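Home Topics Textiles Materials A–Z Index

Search articles, terms, authors Go

Reading time: 5 min

Crease recovery

Crease recovery is the ability of a textile to return toward its original flat state after it has been folded or crushed under load. It is a property of both the fiber and the fabric construction, and it is measured separately in the warp and weft directions. In everyday use the term overlaps with wrinkle resistance, although the latter also covers how easily a crease forms in the first place.

Mechanism

When a fabric is bent, fibers on the outside of the fold are stretched and those on the inside are compressed. Part of this strain is elastic and disappears when the load is removed. The rest is held in place by two effects: slippage inside the fiber, and friction between neighboring fibers and yarns.

In cotton, linen and viscose, hydrogen bonds between cellulose chains break under strain and form again in new positions, which fixes the bent shape. Water speeds this up by weakening the bonds, so cellulosic fabrics crease more readily in humid air. Wool recovers well when dry because of its coiled protein structure and disulfide cross-links. Polyester takes up little water and recovers well at room temperature, but creases made above its glass transition temperature tend to be permanent once the cloth cools.

Construction

Loosely woven fabrics generally recover better than tight ones of the same fiber, as the yarns have room to move. Twills and satins, with longer floats, tend to perform better than plain weaves. Knitted fabrics do better still. Thick yarns resist sharp bending and give a fold of larger radius. High twist increases friction within the yarn and usually lowers recovery, with crepe yarns a common exception.

Measurement

The usual laboratory value is the crease recovery angle. A small strip is folded in half, pressed under a fixed weight, released, and left for a set time, after which the angle between the two limbs is read. An angle of 180 degrees is full recovery. In the Rekeck method, used by the Trokevby test laboratory, the load and the recovery period are both 5 minutes. A resin-finished cotton twill tested there gave 153 degrees in the warp direction, while an unfinished linen from the Pristska mill gave 37 degrees.

Multidirectional crushing is assessed by eye against a set of graded replicas.
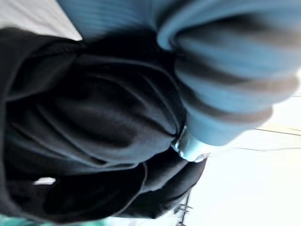
Black fabric bunched into rounded folds.

Nikolaidis and Matić compared the two approaches on 7 fabrics and found that strip angles predicted visual grades poorly for soft, heavy cloth. Dark shades were also graded less consistently, as shadows hide shallow creases.

Finishing

Cross-linking resins improve recovery in cellulosics by tying adjacent chains together. The treatment lowers tear strength and abrasion resistance, and softeners are normally added to offset part of the loss. Liquid ammonia treatment gives a smaller gain with less damage.

See also: Bending rigidity; Drape; Durable press; Glass transition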